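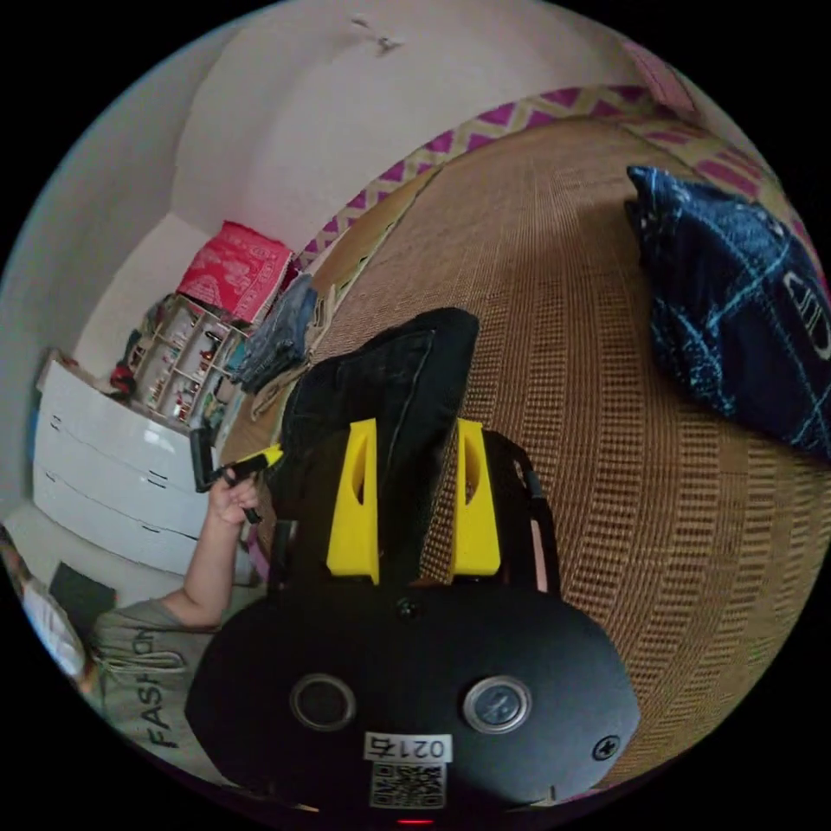 Moving the recipe archive off Cliteo

March 10, 2023

Filed under: software, housekeeping

I have moved the recipe archive off Cliteo and into a folder of text files. The export took two evenings and the cleanup took most of the winter. These are my notes, mostly for my own use the next time a service raises its price or changes its file format.

The archive held roughly 400 recipes. Cliteo offers an export, but it writes one large file with every recipe run together and the ingredient quantities stored as decimals. A third of a cup comes out as 0.33333 and two thirds as 0.66667. My first script replaced these with fractions and also replaced part of a phone number in a note about a butcher in Riltdale, so the second script only looked inside the ingredient block.

The larger problem was units. I had been typing recipes in since college, and over the years I had used T, Tb, Tbs, tbsp and the full word for the same spoon. Capital T and lowercase t are different measures, and 9 of the older recipes had been entered with caps lock on. Those had to be checked by hand against the paper cards. One card was missing, and I made the cornbread twice to settle the baking powder. It was teaspoons.

Oven temperatures were easier. A few recipes copied from a Spanish cookbook were in Celsius with no letter after the number. Anything under 260 that called itself a bake got a second look. The custard at 121 was already in Fahrenheit, though, or else it would never have set in the time given. I left it alone and added a question mark.

The layout I settled on:

One file per recipe, named in lowercase with hyphens.
Title on the first line, source on the second, yield on the third.
Ingredients one per line, quantity first.
Method in short paragraphs, no numbering.
Notes at the end, dated by month if I remember to.

I tried Cladora before going to plain text. It imports the Cliteo file without complaint and the search is fast. It also merges recipes that share a title, and I have several called Beans. Nayeli Cuautle wrote to me last July to say that there is a setting for this under the import options. She is right, but it has to be turned on before the import, and by then I had deleted the account.

Search is now whatever the operating system provides. It finds "buttermilk" in under a second and that is enough. Scaling is gone – I used to be able to double a recipe with a button, and now I do it in pencil. Photos are gone too. I had very few and they were all of soup.

Still to do: the Tapia folder, all scans of handwritten pages, some of them sideways. I have typed up the tamales and the two kinds of pickled carrots. The rest will wait until the tomatoes are planted.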